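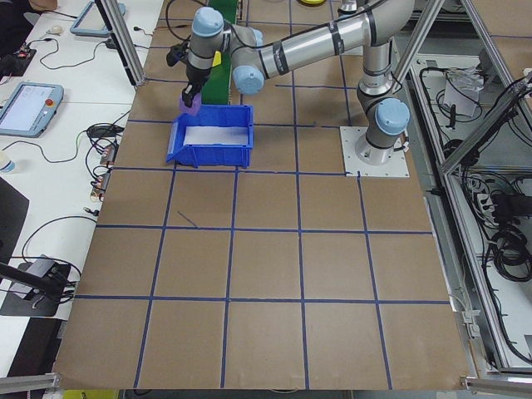
4. Data Collection and Calibration

4.1 Workcell layout

All trials reported in this paper were carried out in the Rorkard cell, a tabletop setup built for the study of object transfer between two arms. The cell holds two robot arms, a long benchtop belt conveyor, and an open-front storage bin. The arms work over a flat surface covered in brown paper and marked with blue tape. The tape grid gives operators a shared way to name positions on the table when they reset objects between trials. It is laid by hand, and its lines are not straight enough to serve as a measuring tool. No part of the control software reads the grid, and the camera calibration described in Section 4.3 does not depend on it.

Each arm carries a black two-finger parallel gripper. The objects used in the main set of trials are small cubes, chosen so that the grasp itself would be simple and most failures would come from timing and placement. The bin is lined with a flat white sheet. In early tests without the lining, the detector trained on overhead views often lost dark cubes against the blue floor of the bin, and the lining was kept for every trial that followed.

4.2 Task definition

The transfer task has 3 stages. In the first stage, one arm takes a cube from the bin and places it on the belt. In the second, the belt carries the cube toward the other arm. In the third, the second arm picks the cube from the belt and sets it down in a grid cell named at the start of the trial. A return version of the task runs the stages in the opposite order and ends with the cube in the bin. Both versions were recorded under the same conditions, and the policy receives a single input flag that tells it which one is being run.

A trial is counted as a success if the cube comes to rest fully inside its target area and neither arm has made contact with the belt frame. Trials in which a cube was dropped and then recovered by the policy are counted as successes but are reported on a separate line in the results. Trials stopped by an operator are counted as failures in all cases, including those in which the operator later judged that the stop had not been needed.
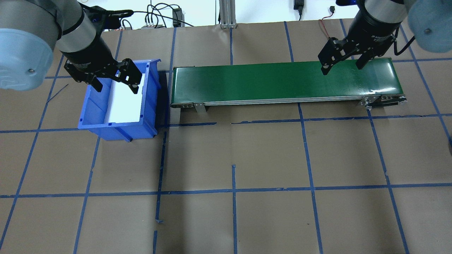 Figure 2. The two arms with their grippers open, one over the storage bin and the other over the right portion of the belt.

The handoff between arms is never direct. The belt acts as a buffer, and the two arms share no part of their working space except the area above it. The Vondik planner holds a lock on this area and grants it to one arm at a time. Under the baseline settings, an arm that is refused the lock stays at its last waypoint until the lock is free. Under the proposed settings, the waiting arm may move to a ready pose above its own side of the belt, as long as its predicted path stays clear of the other arm. This change accounts for most of the gain in cycle time discussed in Section 5.

4.3 Cameras and calibration

A fixed camera views the workspace and provides the main input to the policy. Its position relative to each arm base was found by moving a printed target through a set of known poses and solving for the transform that gave the lowest total error. The procedure was repeated at the start of each recording session. Sessions in which the new result differed from the previous one by more than the allowed margin were not used until the camera mount had been checked and the procedure run again.

The surface of the belt posed a problem of its own. It is glossy, and under the room lights it shows a pale streak that shifts with the point of view. A detector trained only on still images tended to mark the edge of this streak as an object. We therefore added 254 images of the empty belt to the training set, taken under different lighting, and labeled all of them as containing no object. False detections on the belt fell sharply after this step, although they did not disappear.

4.4 Recording procedure

Demonstrations were collected by operators using the Ngui teleoperation interface. In total, 3,000 demonstrations were kept after review. Joint positions, gripper commands, belt speed, and camera images were written to one log with a common clock. Demonstrations with missing images or a gap in the joint record were removed before training, and no attempt was made to fill such gaps.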